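Courses > Robot Learning > Handouts > Week 2: Gathering Examples

March, by Karlijn Brouwer

Welcome back, everyone, and thank you for being so patient with the room change. Last week we talked about what a learning system does with its examples. This week we get our hands dirty and talk about where the examples come from, which to my mind is the part that decides most of what follows (Eusebio Marín will tell you the network matters more, and you are welcome to ask him over coffee).

What counts as one example

For our purposes, one example is a full attempt at one small task, from the moment you start recording until the moment you stop. It holds the wrist camera video, the joint positions, how far the fingers are open, and a short sentence saying what you were trying to do. Please write that sentence before you begin. If you write it afterward you will be tempted to describe whatever happened, and we want to know what you meant.

The Segura set, which you'll be using for the homework, has 876 attempts in it. By the end of term we would like to have 1000, so you have a fair amount of work ahead of you, though it goes faster than you'd think once you get into a rhythm.

Setting up the table

Change the layout between attempts. Move things a little, turn them, swap the order, lay a cup on its side now and then. People are creatures of habit, and if you don't make yourself do this, everything will drift back to the spot where it is easiest to reach. Daryna Derkach keeps a stack of cards with little sketches on them and draws one before each attempt, and I've come to like this very much.

Clear cups and jars deserve extra time. The camera sees the table or the tray right through them, so the colors inside the outline change every time you move the object. A model that has only met a clear cup over one background may have learned the background.

Driving the arm

Slow down near the object. I know the temptation — you have done the same reach many times and your hand wants to hurry. But when the wrist swings quickly the video smears, and it tends to smear just where the fingers are about to meet the thing. Keep a blurred attempt if the motion itself was sensible, and mark it "fast" in the notes column. Please don't delete it. We'll look at how much blur the model can put up with in the next lab.

The same goes for fumbles. If a cup tips, carry on and try to pick it up from where it lies. A recovery is worth having, and we never have enough of them. Mark it "recovery" and start the next one fresh.

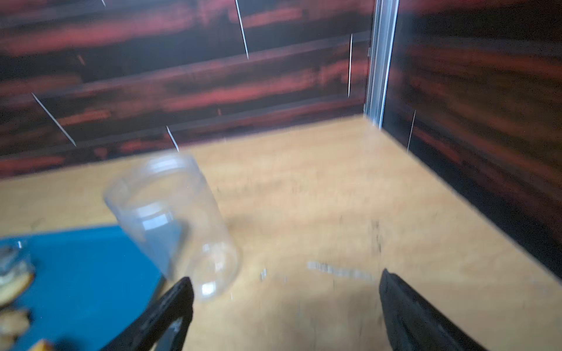
For the homework, bring two attempts of your own at the same task, one you'd call clean and one you wouldn't, with your notes for both.

Comments

Shona Wihongi: Does a recovery get its own sentence, or do we leave the first one as it was?

Karlijn Brouwer: Leave the first one, Shona! You can add the rest in the notes column.

Anselmo Collado: The card idea saved me. I was putting everything on the left without noticing.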